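Lab notebook, Oswood clinic, back lab
26 May 2026
Written by: Mahmoud Tazi

Flotation counts, second round

I continue with the comparison of the two flotation solutions for the fecal samples. The old one is the zinc sulfate that we mix ourselves, the new one is Sustetora, which arrives ready in the bottle. In the first round I let the tubes stand for different times and the results could not be compared, so I repeat everything with a timer.

Samples: 14, all from dogs in boarding. Each sample was divided in two portions, one for each solution. Two grams per portion, weighed on the small scale after calibration. I kept the samples in the refrigerator over night and took them out before weighing.

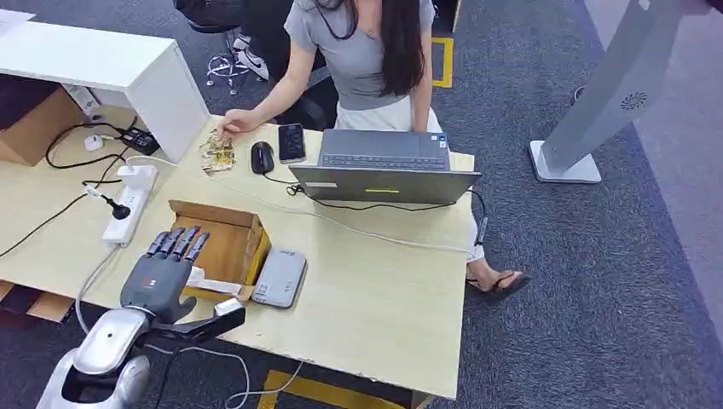
At the desk, laptop open.

Zinc sulfate was checked with the hydrometer before use. It was a little low, so I added powder and stirred until it read 1.18. Please check this every time you open the jar, it changes more than I expected. Sustetora was used as it came.

Spin in the Bellard centrifuge, five minutes, then filled to the rim, cover slip on, ten minutes standing. The Bellard makes again the noise on slowing down. I tightened the rotor nut and it is better, but I would like that somebody else listens to it also.
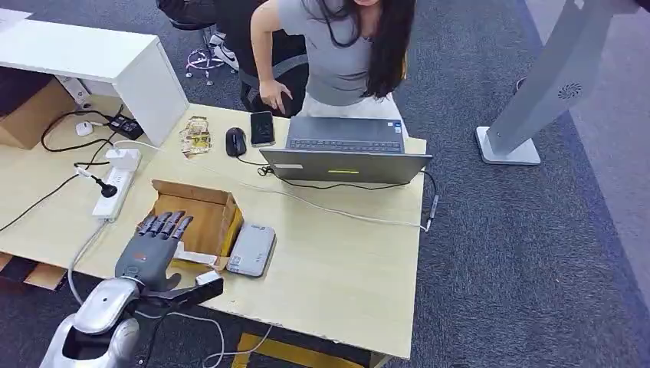
I read the slides in mixed order, with the solution written only on the underside of the tube rack, to not influence myself. Roundworm eggs were found in the same samples with both solutions. Whipworm was found in 2 samples with zinc sulfate and in only one with Sustetora. The one that was missed is sample 9, and there the count was very low (three eggs on the whole slide), so it can be chance.

Giardia I do not want to judge from this. The cysts looked collapsed on several slides, and I was slow: from the first slide to the last reading of one batch I needed 27 minutes. The cover slips were starting to dry at the corners. Next time smaller batches.

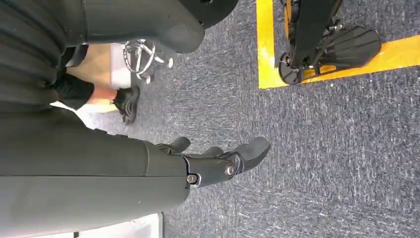

Sample 11 is from Saber, the old shepherd in the end kennel. His record is 2,529 in the system, but the label on the cup had two digits exchanged. I corrected it on the cup and in the list. His result was negative with both solutions, same as in January.

Remark on cleaning – Sustetora leaves a sticky film on the bench when it dries. Warm water takes it away, the alcohol wipes do not. Also on the microscope stage, so please look there before you go home.

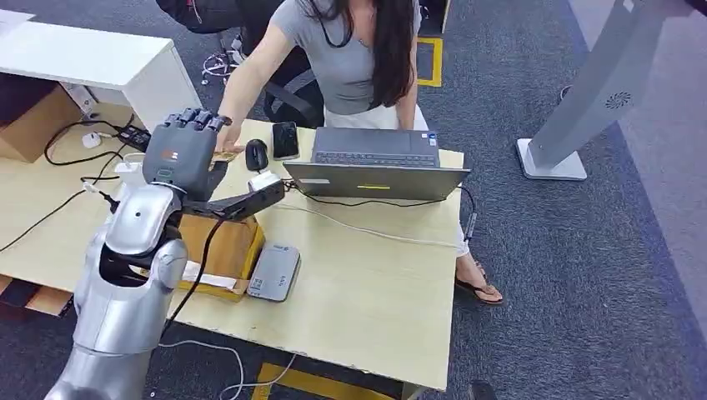 Gold card between her hand and the robot's.

To do:
Repeat sample 9 with fresh material, both solutions.
Order cover slips, 22 mm, one box is left.
Rotor noise – call Bellard if it comes back.
Ask in the kennel if they can write the labels before they collect, with the record number in print letters.

Until sample 9 is repeated we stay with zinc sulfate for the routine.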